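**Morneline releases results on two-arm robot training with randomized camera tilt**

GORBRIDGE, 10 Oct 2022 -- Morneline today published the results of a simulation study on how a two-arm robot copes when its head camera is not level. 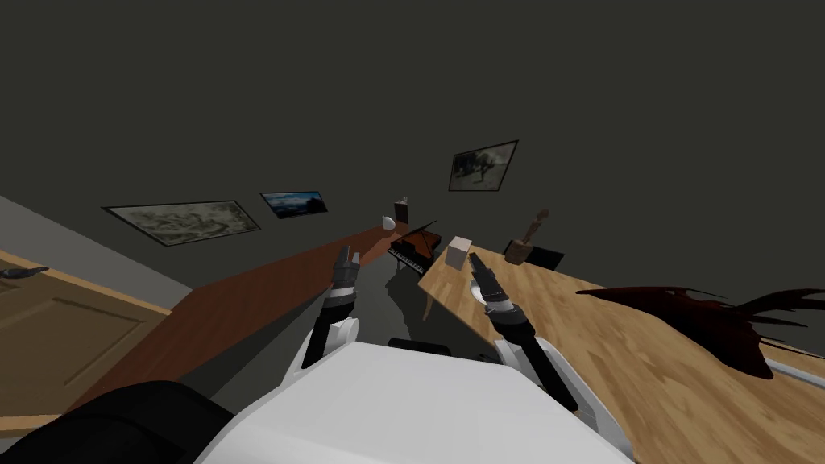 The study covers 2766 simulated trials. In each one, a control policy had to pick a small object from one table and set it down on another, using camera images and joint readings as its only inputs. The policy was never told the angle of the camera.

Camera mounts on working robots drift. A bracket loosens, a neck joint is recalibrated, or a head is replaced after service, and a policy trained on level images starts to miss its targets. The usual remedy is to measure the camera angle again and correct for it in software. Morneline's method, named Sornanine, moves the problem into training. The simulator draws a new camera roll at the start of every episode and holds it until the episode ends.

Room contents are also changed between episodes. The simulator selects a room shell, tables, wall pictures and a set of loose items from a library, then places them at random within limits set by the reach of the arms. Large items with no part in the task, such as a grand piano or a door, are kept in the view on purpose. Early versions of the policy had learned to use the line of the table edge as a stand-in for the horizon, and failed when the table was turned.

"We had a policy that looked good for months, and what it had learned was where the table edge was," said Bastian Hinrichs, who leads the simulation group at Morneline. "Once the roll and the furniture both changed, it had to work from the position of the gripper relative to the object. Training took longer. We think the trade is acceptable."

The trials were divided among nine room layouts, 2 of which were withheld from training and used only for testing. Three findings are reported:

- Policies trained with random roll kept most of their level-camera performance when the test camera was tilted. Policies trained on level images did not.
- Fixing the roll for a whole episode gave better results than changing it at every step. Changes at every step made the arm motion unsteady near the grasp.
- Most of the remaining failures occurred at the far edge of the table, where the fingers of the two-fingered gripper hid the object from the camera during the approach.

The last point has not been solved. A second camera at the wrist is the obvious candidate, but it was left out of this study to keep the inputs the same across all runs.

The work has other limits. All results come from rendered images, and no trials on hardware are included. Lighting was varied only slightly. Objects that bend or deform, including leaves and cloth, appeared as background clutter and were never grasp targets. Camera pitch was held constant; the group began work on combined roll and pitch in May and will report on it separately.

Baumgart supplied the arm and gripper models used in the simulator, including joint limits and finger pad friction values. Morneline wrote the scene generator and ran the training at its Gorbridge site.

The report, the scene generator settings and the trial logs are available from Morneline on request. The trained policies are not part of this release.

**Press contact:** Morneline Simulation Group, Gorbridge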